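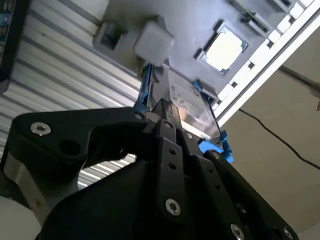 Close view of a black gripper with silver hex screws.

Skinden opens second test round for item transfers

Skinden, the marketplace for game items recorded on a blockchain, started the second round of its transfer tests on 22 Aug 2022. The round covers moves between the Ostisitz and Sin networks in both directions. The first round, run in March, covered Ostisitz to Sin only.

In the first round 1,387 accounts submitted 2,844 transfers. Of these, 902 were held for manual review, mostly where the item carried a rental flag the receiving network could not read. The flag is now stored in a separate field and checked before the item is locked on the sending side. If the check fails, the transfer is refused and no fee is charged.

Chukwuemeka Isah, who leads the bridge team, said the lock period stays at 14 minutes for this round. "We could shorten it, but we want the same timing in both data sets," he said. "Otherwise the comparison is no use to us."

Items listed for sale cannot be transferred until the listing is withdrawn. Bundles must be split first. Items minted under the old Plastcombe contract are excluded, and holders will need to convert them through the account page before a later round.

Fees are paid in the token of the sending network. Catríona Mac Suibhne, product manager, said a single fee token is under study and will not be part of this release.

Accounts from the first round are enrolled automatically. Others can apply under Settings, Transfers, Test access. A wallet address must have been linked and confirmed before the application is sent. Failed transfers should be reported with the transaction hash and the item number; screenshots alone are not enough to trace a lock.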